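Sun 12 November

The desk had been shedding gray dust since May, and I finally refinished it. These are my notes, mostly so that I can repeat the job on the shelf unit without looking everything up again.

The old coating was a single-part water-based paint, two coats, applied by whoever owned the desk before me. It never reached full hardness. A fingernail left a mark, and anything heavy left on it overnight had to be peeled off. Paint people call this blocking. It usually means the film was recoated too early or put on too thick, and water got trapped under the skin. Waiting longer doesn't help much after the first couple of months.

I considered three options: a clear coat over the existing paint, a chemical stripper, or sanding back. A clear coat over a soft film stays on top of a soft film, so I dropped that. I tested the stripper, a gel from Naltix, on the underside. It lifted the paint in 28 minutes but also raised the edge of the filler along one joint. Sanding was slower and had no surprises in it.

I started at 80 grit with a random orbital sander on low speed. Soft paint clogs discs quickly at high speed because it heats up and smears. On low speed a disc lasted long enough to be tolerable. I went through more of them than I had planned for and had to make a second trip to the store. After 80 I went to 120, then 180, and stopped there. The primer data sheet asks for nothing finer, and a surface that is too smooth gives the primer less to hold.

The primer is a two-part product from Verstraete. Mix by weight if you have a scale. The cups that come with it are marked by volume, and the markings are hard to read once there is anything in the cup. Pot life on the label is 60 minutes at room temperature. Mine began to drag a little before that, so on the second batch I mixed half as much.

For the top coat I used the Ostby matte in their mid gray. The can says satin and matte share the same base and differ only in the amount of flattening agent, which settles. Stir it slowly for several minutes, scraping the bottom, and stir again halfway through the job. I skipped the second stir on a test board and got a patch at one end that was visibly shinier than the rest.

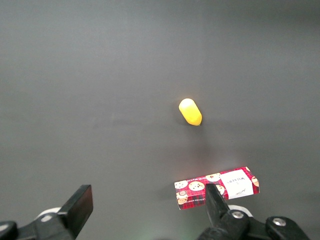

Roller choice matters more than I expected. The foam roller left small bubbles that dried into craters. A short-nap microfiber roller left a very slight stipple that leveled out while the paint was still open. I did three thin coats, with light sanding at 320 between them and a wipe with a damp cloth. Humidity in the room was 58 percent for the first coat, a bit high but still inside the range on the can. I ran a small fan pointed at the opposite wall for the other two.

Drying and curing are separate numbers and the label mixes them up. Dry to touch was two hours. Recoat was listed as six, and I gave it overnight. Full cure is listed as 14 days. I put light things on it after three and kept the monitor stand off for the full period.

Matte finishes have one known weakness, called burnishing: rubbing polishes the high points and leaves a shiny spot. The area in front of the keyboard will get it first. The usual answer is a desk mat. The other is a hard wax, which changes the sheen everywhere and has to be renewed. I haven't decided.

Cleaning so far has been a damp cloth and nothing else. The Ostby sheet warns against alcohol and anything abrasive, including melamine sponges.

The shelf unit is next. It has the same old paint on it, plus inside corners the orbital sander can't reach, so I need either a detail sander or a lot of patience with a folded sheet of 120. I also have to find out whether the leftover hardener is still good. The lid was not fully closed.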